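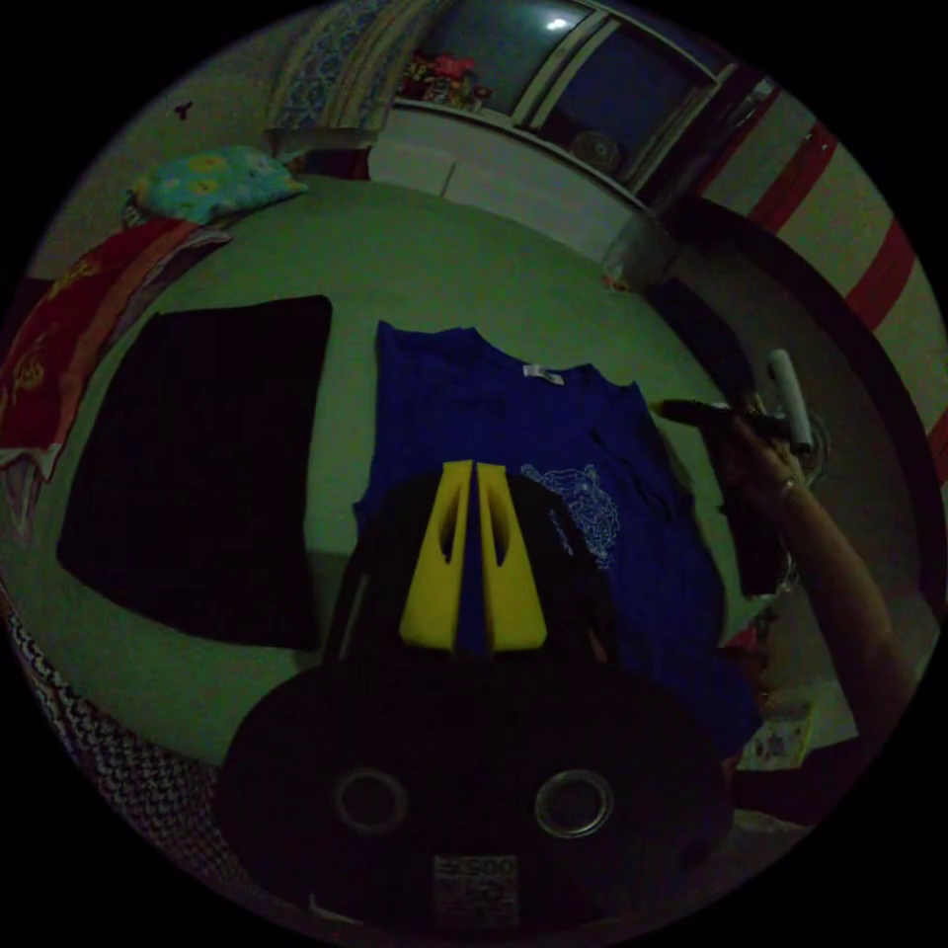
Musty smell from clothes and bedding in north-facing bedroom, no visible leak

Posted by Krešimir Tomić, November 4, 2021
Category: Damp and ventilation

I rent the upper floor of a brick house in Gretwood. The walls are solid brick with gypsum plaster on the inside, painted with ordinary emulsion. The bedroom is at the north-east corner, so two of its walls are external. The windows are double glazed with no trickle vents. There is one radiator, under the window, on a thermostatic valve.

The bed has its head against the north wall and a wardrobe stands in the corner beside it. Clothes at the back of the wardrobe smell musty within a few weeks of being washed, and the same smell is now in the pillows. I have found light grey spotting on the wall behind the headboard, at skirting level, and a little on the back panel of the wardrobe. It wipes off with a damp cloth and comes back.

I bought a small Gashi hygrometer with a remote probe. With the main unit on the bedside table the room reads around 70 per cent relative humidity in the morning. With the probe behind the headboard, near the floor, it reads 88 per cent and 13 degrees. I left both in place overnight and the difference was the same at both ends of the night.

The letting agent, Risia, has suggested a damp-proofing treatment, which seems odd for an upstairs room. The gutter above that wall was cleared last February and I can see no staining on the brick outside. I dry washing on a rack in the bedroom because there is nowhere else to put it, and I keep the radiator low during the day when I am out.

Is this penetrating damp, or is it condensation? And is there anything I can do before the agent sends someone? I would prefer not to buy a dehumidifier if moving the furniture will do.

Posted by Emilian Toma

Condensation, or more precisely surface humidity high enough for mould without liquid water necessarily forming. Your own readings show it.

Relative humidity depends on temperature. The same air, carrying the same amount of water, reads higher when it is cooled. The air behind the headboard is for practical purposes the same air as in the rest of the room, but it sits against a cold wall and hardly moves, so it cools and the reading goes up. A probe reading of 88 per cent does not require any extra water to be coming through the brick. If you work back from 88 per cent at 13 degrees and warm that air by three or four degrees, you arrive close to the figure from your bedside table. You did not give the bedside temperature, so check it. If the room is much warmer than that and still at 70 per cent, then the room air contains more moisture than the air behind the bed, which would point to the two not mixing well.

Mould on paint and on dust will grow at a surface humidity well short of 100 per cent if it is held there for long periods. That is why you have spotting without ever seeing a wet wall.

A chemical damp-proof course deals with water rising from the ground. It has no bearing on a first-floor bedroom and I would decline it in writing, politely, with your readings attached.

Things to do, in the order I would do them:

Pull the bed out so that there is a clear gap behind the headboard, a hand's width if you can spare it. Do the same with the wardrobe, or better, move it to an internal wall. Wardrobes on outside corners are the usual trouble spot, as the corner loses heat in two directions and the back panel stops room air from getting to it.

Stop drying washing in the bedroom. If it has to be dried indoors, use the bathroom with the door shut and the extractor running, and leave the fan on until the load is dry. A spun load of cotton still holds a good deal of water and all of it goes into the air.

Keep the heating lower and longer. Turning the valve right down all day lets the wall cool, and solid brick takes hours to come back. The air warms quickly in the evening and picks up moisture from you and from the washing, while the wall is still cold.

Clean the spotting with a fungicidal wash, following the label, and let it dry before anything goes back against it. Wipe the wardrobe back panel too. Launder what smells and dry it completely before it goes away. Clothes that feel dry at the cuffs can still be damp at the seams and waistband, and a drawer or a full rail will hold that for a long time.

Do not lay clothes or spare bedding on the floor against that wall.

To rule out penetrating damp, look at the pattern. Water coming through brick tends to make a defined patch, often with a tide mark or salts, and it gets worse after rain. Condensation follows the cold parts of the wall and the parts where air does not move. You could log the probe for five days that include some rain and some dry weather. If the readings follow the outdoor temperature and your washing days, you have your answer.

Posted by gesus_flat2

just get a dehumidifier. I had the same in my last place, got a Gesus one second hand and the smell went. mine had a hose out the back so you can run it into the sink and not bother with the tank. noisy though, I put it on in the day and shut the door

Comment by Emilian Toma

A dehumidifier will work, with the door and windows shut. Choose a desiccant type if the room is kept cool, as compressor models lose output at low temperatures. I would still move the furniture first. The machine dries the air in the middle of the room well before it has any effect in a sealed gap behind a wardrobe.

Comment by Krešimir Tomić

Thank you both. The bedside temperature was just under 17 this morning, so the figures agree with what Emilian says about it being the same air. The wardrobe will not fit on the internal wall because of the door swing, but I have brought it forward and the bed as well. Washing is now in the bathroom — the extractor is weak and I have reported that to Risia separately, along with the readings. I have moved the probe to behind the wardrobe and will leave it there for the next set.

Comment by Emilian Toma

Put the probe low down and near the corner, but hang it so that it is not touching the plaster. On the extractor, hold a single sheet of toilet paper to the grille with the fan running. If it does not stay there, the duct or the flap outside is probably blocked, and that is a much cheaper job for the agent than the one they proposed. Check as well that there is a gap under the bathroom door, or the fan has nothing to draw on.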